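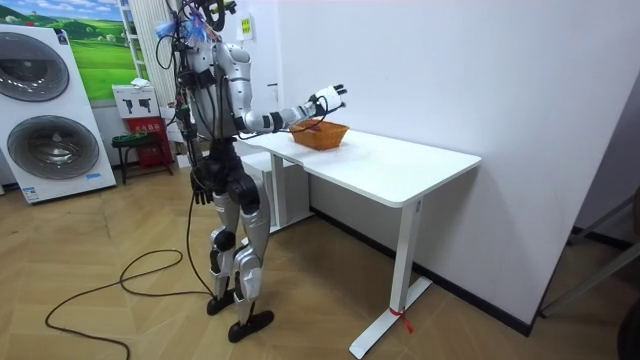 25 October 2026, Bivside workshop

Right arm, reaching over the basket. Shoulder speed cut to 60 per cent, waited 3 seconds at the hover point before each move down. Wrist cable still pulls a bit when the forearm turns. Needs more slack at the elbow before we tie it in again.

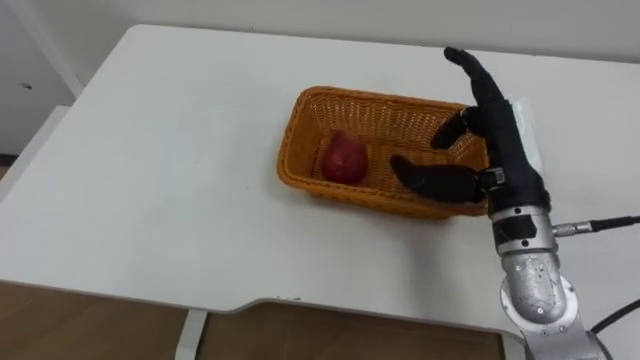
Thumb closes too early. Moved its start back by 300 ms in the Wenska script and left the other fingers alone. Grip limit stays at 85 until the new tendons come from Lavoie.

Floor cable: keep the loops well clear of the feet, and check before power on.
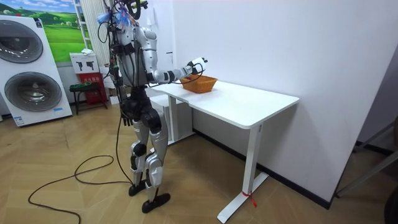

Left arm not powered for any of this. Next time: same reach with the desk a little lower, then log the wrist angles. Old March settings are in the Dirkau folder, don't overwrite them.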